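租来的白色折叠桌，桌面有擦痕，放在大理石瓷砖上还会滑，怎么处理比较好？

版块：家居与清洁 > 家具保养
标签：折叠桌，擦痕，瓷砖地面，押金

慢慢学的邻居 发表

大家好。中文不是我的母语，如果有的地方写得不清楚，请告诉我，我会修改。

我从 Ravn 租了一张白色的折叠桌，押金是 300 元，星期五要还。合同里有一句话：“桌面应保持交付时的状态，正常使用痕迹除外。”我读了好几遍，还是不明白什么叫“正常使用痕迹”。我打过一次电话，对方很客气，但是只说“您还的时候我们看一下”。这个回答让我更加担心。

我的情况是这样的。桌面是白色的，不是很亮的那种白，手摸上去基本是平的。用了一段时间以后，上面有了一些浅浅的印子和擦痕。有的印子，我觉得是东西的颜色留在了桌面上，比如鞋盒、箱子的脚垫；有的好像是真的划痕，用指甲能感觉到一点点。我分不出来哪个是哪个。我用湿布擦过，也用洗碗用的洗涤剂擦过，有一部分变浅了，另外一部分完全没有变化。

桌子的边我也检查过了，边上的问题比较少。我主要想问的是桌面中间的部分和靠近角的部分。

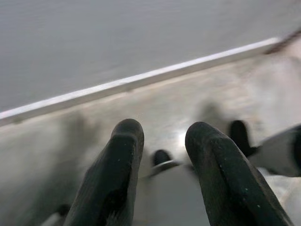
搬过三次家 回复：先不要用任何粉状的去污粉，也不要用钢丝球，先问清楚桌面是什么材料。我以前有一张差不多的桌子，就是用去污粉擦坏的，擦过的那一块变得没有光，从侧面看特别明显，比原来的印子难看得多。

慢慢学的邻居 补充

谢谢提醒，去污粉我没有用，今天开始也不会用了。

关于材料：合同上只写“折叠桌，白色”，没有写材料。我不敢随便说是塑料还是别的什么。我敲了一下，声音比较空。如果有什么简单的办法可以判断，也请告诉我。

还有第二个问题，本来想另外发一个帖子，后来觉得是同一张桌子，就写在一起了。我们这里的地面是灰白色的大理石花纹瓷砖，很滑。桌腿下面有黑色的脚套，可是在桌子上用力擦的时候，桌子会移动，我只好一只手按着桌子，一只手擦，这样很累，而且擦得不均匀。我也怕它在瓷砖上留下黑色的印子，因为房子也是租的，地面和白墙都不是我的。

所以一共是这几件事：桌面的印子怎么去掉，划痕要不要管，桌子在瓷砖上怎么才能不滑，还有脚套会不会弄脏瓷砖。

我家里现在有的东西：白醋，小苏打，洗涤剂，医用酒精，一块白色的魔术海绵，几块旧毛巾。另外还有一瓶 Minness 216，是以前住的人留下来的，标签上写“硬表面清洁剂”，我没有打开过。
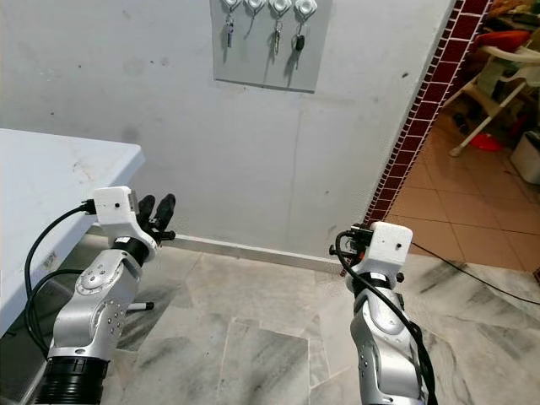

先弄清楚是“印子”还是“划痕”

箱子里还有箱子 发表

你的问题写得很清楚，不用担心中文。我做过几年场地布置，每个星期都要收放很多这样的桌子，我把我的做法写下来，你可以参考。

印子是多出来的东西，划痕是少掉的东西，两种的处理方法不一样。判断的办法：把桌面擦干净，等它干，然后关掉顶灯，用手机的灯从很低的角度照过去。如果看到的是一条细的阴影，或者一条细的亮线，那就是划痕。如果从低角度看几乎看不见，从正上方看反而比较清楚，那多半是印子。你说用指甲能感觉到的那些，应该是划痕，先放在一边，不要和印子一起擦。

至于材料，你敲一下觉得声音空，这个不能说明什么，因为好几种材料的折叠桌里面都是空的。可以翻过来看底面，有的桌子在底面靠近角的地方会有压出来的材料符号。没有符号也没有关系，下面的方法从最温和的开始，一般的白色桌面都受得了。

去印子的顺序

温水加几滴洗涤剂，用毛巾湿敷。很多人直接擦，其实应该先敷，把湿毛巾放在印子上，等一刻钟，再轻轻擦。你原来擦不掉的那一部分，有可能就是没有等。

还有印子的话，用小苏打加一点点水，调成牙膏那样稠，用手指包着软布，画小圆圈。力气要小。上面那位说不要用粉状的去污粉，我同意，小苏打比去污粉软很多，可是也请先在桌子底面试一小块，看看试过的地方有没有变暗。

酒精放在第三步。它对笔的印子和胶的印子有用，对别的印子用处不大。倒在布上，不要倒在桌面上。开窗，旁边不要有火。擦完马上用清水再擦一遍。

魔术海绵我放在最后。它其实是很细的磨料，擦得多了桌面会变得没有光。如果要用，就把整块海绵弄得很湿，轻轻地擦两三下，然后停下来看一看。

白醋对这种印子基本没有帮助，而且请你千万不要让醋流到地上。你说地面是大理石花纹的瓷砖，如果真的是瓷砖，问题不大；如果是真的大理石，酸会把表面咬坏，那个修起来比桌子贵很多。不确定的时候，就当它是真的石头。

那瓶 Minness 216 我没有用过，不评价。不知道放了多久、也没有看过说明的清洁剂，我自己是不会用在别人的桌子上的。

划痕要不要修

我的意见是不要修。我知道网上有人用 3000 目的水砂纸磨，磨完再上蜡，看起来很漂亮。可是那是他自己的桌子。你磨过以后，那一块的光泽和周围不同，租赁公司的人一看就知道有人动过，这时候再说是“正常使用痕迹”就比较困难了。浅的擦痕留着，反而是最好解释的。

还有一点，交付的时候你有没有拍过照片？如果有，请把那时候的照片和现在的放在一起看，可能有几条划痕是原来就有的。租出去很多次的桌子，很少有一条划痕也没有的。

关于滑

你一边按一边擦，桌子当然会走。可以找一块旧的瑜伽垫，剪成小块，垫在每个脚套下面。垫子要比脚套大一圈。厚度有 2 毫米就够了，太厚的话桌子会晃。没有瑜伽垫，用湿毛巾折一下垫在下面也可以，不过用完要拿走，不要让毛巾在地上过夜。

脚套会不会留下印子，要看脚套的橡胶老不老。用白纸在脚套底下用力擦一下，纸上有黑色，就说明它会掉色，那么垫一层东西再用。纸上没有颜色，就不用担心。

靠墙的地方也请留一个手掌的距离。推桌子的时候，桌角碰到白墙，墙上会有一条线，那个也要赔的。我自己赔过。

蓝色水桶 发表

我觉得不用这么复杂。牙膏就可以了，白色的那种，不要用透明的凝胶。我家的白桌子都是用牙膏擦的，擦完很白。

押金的事不要太紧张，他们一般不会看得很仔细。

 箱子里还有箱子 回复：牙膏里面也有磨料，每个牌子粗细不同，自己的桌子可以试，租来的我还是不推荐。另外，看得仔细不仔细，要看那天是谁来收。

 蓝色水桶 回复：我用了很多年了，没有出过问题。不过你说得也对，我的桌子不用还给别人。

下午四点的茶 发表

前面关于清洁已经说得很多了，我只补充合同和归还这一部分，因为我去年在 Belliron 租过桌子和椅子，和楼主的情况有点像。

第一，现在就发一封邮件给 Ravn，不要等到星期五。邮件里写：桌面有轻微的擦痕，请问是否属于正常使用痕迹，并且附上照片。这样做有一个好处，就是对方要用文字回答你。电话里说“看一下”，以后是没有办法证明的。

第二，照片要拍得对。一张整个桌面的，站在桌子的一个短边拍；几张近的，每张近的照片里放一枚硬币或者一把尺子，这样别人知道划痕有多长。白天在窗边拍，不要用闪光灯，闪光灯会在白色桌面上留下一个亮的点，刚好把要看的东西盖住。

第三，折叠之前先把桌面完全擦干，然后在中间放一层薄毯子或者旧床单再合上（如果你的桌子是从中间对折的那种）。有很多擦痕不是用的时候来的，是搬的时候来的。桌腿收进去以后，用绳子绑一下，不要用胶带，胶带撕下来会有胶。

第四，归还的时候请在场，请对方在归还单上写“已检查”。我在 Belliron 那一次没有等，放下就走了，过了两个星期收到邮件，说有一张椅子的脚套少了一个。也许真的是我弄丢的，也许不是，我没有办法知道了。所以脚套也请检查一下，每条腿都要看，瓷砖地面上拖来拖去，脚套容易松。

关于防滑，我用的是 Drisov 的防滑贴，圆形的，贴在脚套下面。效果可以，可是撕下来的时候有一点胶留在脚套上，我用酒精擦了很久。租来的桌子还是用垫子好，不要贴。

慢慢学的邻居 发表

谢谢各位，我晚上按照顺序做了一部分，先来报告一下。

我用手机的灯照过了，这个办法很好。原来我以为大部分是划痕，照了以后发现，大部分是印子。真的划痕集中在靠近角的地方，都很浅，我决定不修。

湿敷我等了一刻钟，有几个印子只用毛巾就下来了。小苏打先在底面试了，没有变暗，然后才用在上面，又去掉了一些。还有一小块黄色的，小苏打没有用，酒精也没有用，我不知道是什么。魔术海绵我还没有用，有点不敢。

脚套用白纸擦过，有一点点黑色，所以我找了旧的毛巾垫着。桌子现在走得少了，还是会走一点。我没有瑜伽垫，明天去问一问楼下有没有人不要的。

邮件也发了。我没有找到交付时候的照片，只有一张是那天拍房间的，桌子只有一半在里面，不过那一半里能看到一条擦痕，我一起发过去了，希望有用。

 箱子里还有箱子 回复：有用的。黄色的那一块，先不要再加别的东西了，连着试几种清洁剂，最后不知道是哪一种起了作用，或者哪一种弄坏的。你可以再湿敷一次，时间长一点，用保鲜膜盖住毛巾，水不会干得那么快。

 搬过三次家 回复：黄色的也可能是晒的。如果它的边很整齐，像是有东西在上面放了很久，那就是晒出来的颜色差别，擦是擦不掉的。

 慢慢学的邻居 回复：我去看了，有一边是直的，很整齐。那么我就不擦它了，在邮件里再补充一句。“晒的颜色差别”这个说法我可以直接写进邮件吗？听起来正式不正式？

 下午四点的茶 回复：写“日晒造成的色差”就可以了，很正式。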